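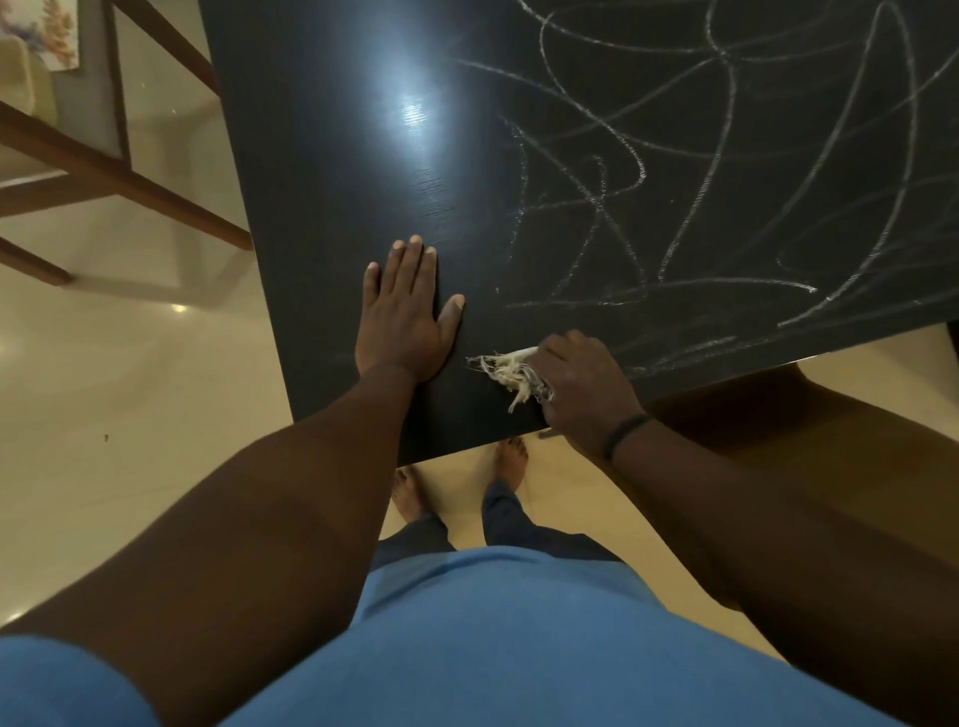
2.3 Reibung und Abrieb bei trockenen Schreibmitteln
Der Strichauftrag beruht auf mechanischem Abrieb: Die Rauheitsspitzen des Trägers lösen Partikel aus dem weicheren Körper, ein Teil davon haftet in den Vertiefungen. Maßgebend sind Normalkraft, Gleitweg und Härte des weicheren Partners. Kreidestriche auf einer dunklen, matten Tafel fallen deshalb teils kräftig, teils schwach aus; verwischte Stellen zeigen nur locker gebundenes Material. Als Näherung dient das Archard-Gesetz:

V = k · F · s / H

V Verschleißvolumen, F Normalkraft, s Gleitweg, H Härte, k dimensionsloser Beiwert. Die Geschwindigkeit geht nicht ein – bei Kreide in der Regel zulässig.

2.4 Versuchsreihe Stonach
Prüfkörper mit 10 mm Durchmesser, Gleitweg 143 m, relative Luftfeuchte 55 %. Die Masse wird vor und nach dem Lauf bestimmt, der Staub vorher abgesaugt. Träger Ova und Yurt getrennt auswerten. Der Beiwert k gilt nur für die jeweilige Paarung.

Aufgabe 6: Leiten Sie die Einheit von V/(F · s) her. Wie ändert sich V bei doppelter Normalkraft und halbem Gleitweg?

Stand: 15. Sep. 2003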